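검색어를 입력하세요
검색 전체 메뉴

핸드그리퍼 관리 요령: 손가락 교체부터 렌즈 청소까지

2022년 4월 10일 일요일
읽는 시간 4분

손에 들고 쓰는 집게형 그리퍼는 구조가 단순해서 관리도 어렵지 않다. 그래도 며칠 연속으로 옷감을 집다 보면 손가락 끝에 보풀이 끼고, 나사가 조금씩 풀리고, 렌즈에 지문이 남는다. 이 글은 Mirani 작업실에서 빨래 개기 작업에 쓰는 그리퍼를 기준으로 정리한 것이다. 다른 기종도 손가락과 렌즈가 앞쪽에 달린 형태라면 대부분 그대로 적용할 수 있다.

준비물

- 극세사 천 두 장(렌즈용과 몸체용을 따로 쓴다)
- 부드러운 칫솔
- 핀셋
- 나사 머리에 맞는 정밀 드라이버
- 소독용 알코올
- 면봉
- 뚜껑 있는 작은 통(빼낸 나사 보관용)

천은 반드시 두 장으로 나눈다. 몸체를 닦은 천에는 먼지와 실밥이 붙어 있어서 그대로 렌즈를 닦으면 잔흠집이 생긴다. 우리는 렌즈용 천의 모서리를 실로 꿰매 표시해 두었다. 펜으로 표시했더니 알코올에 지워졌다.

작업 전 점검

전원을 켜기 전에 손잡이를 쥐었다 놓기를 3회 반복한다. 손가락이 양쪽에서 같은 속도로 모이고 같은 속도로 벌어지면 된다. 한쪽이 늦게 따라오면 손가락 뿌리 쪽에 실밥이 감긴 경우가 가장 많다. 핀셋으로 빼낸 다음 다시 쥐어 본다.

손가락 두 개는 나란해야 한다. 눈높이로 들고 정면에서 봤을 때 끝이 어긋나 있으면 고정 나사를 반 바퀴 풀고 맞춘 뒤 다시 조인다. 완전히 풀 필요는 없다. 조일 때는 드라이버를 손끝으로만 돌린다. 힘을 주어 조이면 플라스틱 쪽 나사산이 먼저 망가진다.

몸체의 나사도 하나씩 드라이버를 대어 본다. 헛도는 나사가 있으면 그날은 쓰지 않고 따로 빼 둔다. 나사 하나가 빠진 채로 쓰면 판이 미세하게 떨리고, 이 떨림이 영상에 그대로 남는다.

옷감에 맞추기

얇은 티셔츠는 손가락 끝만 닿아도 잘 잡히지만 두꺼운 옷은 다르다. 청바지처럼 뻣뻣한 천은 접힌 가장자리를 살짝 누르면서 오므려야 손가락 사이로 천이 들어온다. 이때 천을 많이 물리려고 하면 손가락이 바깥쪽으로 휜다. 작은 주름 하나만 물린다는 느낌이면 충분하다.

단추나 리벳, 지퍼 위는 피한다. 금속을 집으면 손가락 끝이 찍히고, 찍힌 자리에는 다음부터 올이 걸린다. 청바지라면 허리 단추 쪽보다 접힌 변의 중간을 잡는 편이 낫다. 재봉선이 여러 겹 겹친 곳도 좋지 않다.

침대 위에서 작업할 때는 바닥이 푹신하다는 점을 고려한다. 책상에서 맞춰 둔 누르는 깊이 그대로 하면 이불이 같이 눌려 천이 미끄러진다. 옷 밑의 시트를 팽팽하게 당겨 두면 한결 낫다. 시트까지 함께 집히는 일도 줄어든다. 두 손에 하나씩 들고 쓸 때는 한쪽으로 집기 전에 다른 쪽을 옷 가장자리 근처에 미리 대기시켜 둔다. 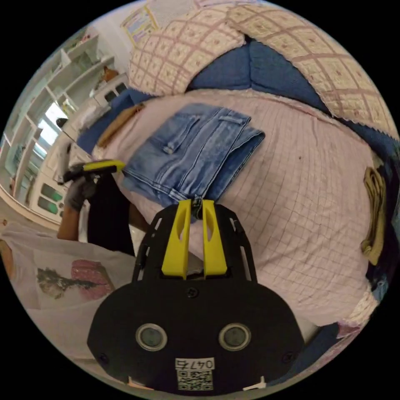
손가락 청소와 교체

손가락 가운데가 길쭉하게 뚫린 제품은 그 구멍 안쪽에 보풀이 모인다. 겉만 닦으면 깨끗해 보여도 안쪽에 그대로 남아 있다. 칫솔을 구멍에 넣어 위아래로 쓸어내리고, 남은 것은 마른 면봉으로 뺀다. 물에 담그지 않는다.

노란 손가락은 색이 밝아 청바지 물이 들면 바로 티가 난다. 알코올을 묻힌 면봉으로 닦고, 그래도 남는 얼룩은 그냥 둔다. 수세미로 문지르면 표면이 거칠어져 얇은 니트의 올을 뜯는다. 색이 든 것만으로는 교체할 이유가 되지 않는다.

다음 중 하나라도 해당하면 바꾼다.

- 끝을 맞물렸을 때 종이 한 장이 저항 없이 빠진다
- 구멍 가장자리에 하얗게 금이 갔다
- 끝이 닳아 모서리가 둥글어졌다
- 손잡이를 놓아도 처음 위치까지 벌어지지 않는다

교체할 때는 양쪽을 같이 바꾼다. 한쪽만 새것이면 마찰이 달라 천이 돌아간다. 우리는 Himcombe 손가락 세트를 쓰는데, 세트마다 길이 차이가 조금 있어서 다른 세트끼리 섞지 않는다. 빼낸 손가락은 테이프로 묶어 날짜를 적고 버리기 전까지 한 주 정도 보관한다. 새것이 잘 안 맞을 때 비교용으로 쓴다.

순서는 다음과 같다.

1. 전원을 끄고 손가락을 끝까지 벌린다.
2. 고정 나사를 풀어 통에 넣는다. 왼쪽과 오른쪽 나사를 섞지 않는다.
3. 헌 손가락을 앞으로 곧게 당겨 뺀다. 비틀지 않는다.
4. 자리에 남은 먼지를 칫솔로 턴다.
5. 새 손가락을 끼우고 나사를 손끝으로 조인다.
6. 쥐었다 놓기를 20회 한 다음 나사를 한 번 더 확인한다.

마지막 단계를 빼먹는 경우가 많다. 새 손가락은 처음 몇 번 움직이는 동안 자리를 잡으면서 나사가 약간 느슨해진다.

렌즈 닦기

먼저 바람으로 먼지를 날린다. 입으로 불면 침이 튀니 고무 블로어를 쓴다. 없으면 깨끗한 칫솔 끝으로 테두리의 먼지만 쓸어낸다. 렌즈 면에는 칫솔을 대지 않는다.

그다음 극세사 천으로 가운데에서 바깥쪽으로 둥글게 닦는다. 지문이 남으면 천에 알코올을 한 방울만 묻힌다. 렌즈에 직접 떨어뜨리면 테두리 틈으로 스며든다. 렌즈가 둘이면 양쪽 다 닦는다. 한쪽만 흐린 상태는 화면으로 봐서는 잘 모르고 지나간다.

장갑을 끼고 작업하면 지문은 줄지만 장갑 보풀이 늘어난다. 장갑은 매일 털고, 손끝이 해진 것은 버린다.

라벨과 기록

몸체의 번호와 QR 라벨은 알코올에 약하다. 닦을 때 라벨 부분은 마른 천으로만 훑는다. 글자가 흐려지기 시작하면 읽을 수 있을 때 새로 뽑아 붙인다. 완전히 지워진 뒤에는 점검표를 뒤져 어느 기기인지 찾아야 한다.

점검표에는 기기 번호, 날짜, 손가락 교체 여부, 이상 증상만 적는다. 칸을 많이 만들어 봤지만 결국 비어 있는 칸만 늘었다. 우리 점검표는 Nurkomico 양식에서 네 칸만 남긴 것이다. 증상은 "이상함"이라고 쓰지 말고 "왼쪽 손가락 늦게 닫힘"처럼 쓴다.

보관

손가락을 살짝 벌린 상태로 둔다. 꽉 다문 채로 오래 두면 끝이 눌려 모양이 변한다. 서랍에 여러 대를 겹쳐 넣지 말고 칸막이 상자에 한 대씩 세워 넣는다. 렌즈가 바닥 쪽으로 가지 않게 한다.

창가는 피한다. 지난 3월에 햇볕 드는 선반에 두었던 예비 손가락 12개 가운데 몇 개가 휘어서 못 쓰게 되었다. 지금은 Trikik 보관함에 넣고 뚜껑을 닫아 둔다. 제습제는 같이 넣되 렌즈에 가루가 닿지 않게 봉지째 구석에 둔다.

자주 생기는 증상

천이 자꾸 빠진다: 손가락 끝의 보풀부터 확인한다. 깨끗한데도 빠지면 마모를 본다. 섬유유연제를 많이 쓴 빨래는 원래 잘 미끄러진다.

닫을 때 딸깍 소리가 난다: 뿌리 쪽 나사가 풀렸거나 이물질이 끼었다. 소리가 나는 채로 계속 쓰지 않는다.

영상이 한쪽만 뿌옇다: 렌즈를 닦고 다시 본다. 안쪽에 김이 서린 것이면 전원을 끄고 그늘에서 말린다. 드라이어는 쓰지 않는다.

손잡이가 뻑뻑하다: 윤활유를 뿌리지 않는다. 기름이 천에 옮는다. 칫솔로 틈을 턴 뒤에도 그대로면 분해하지 말고 수리를 맡긴다.

문의: 홈페이지 하단 문의 양식 | © 2022 Mirani 작업실 | 맨 위로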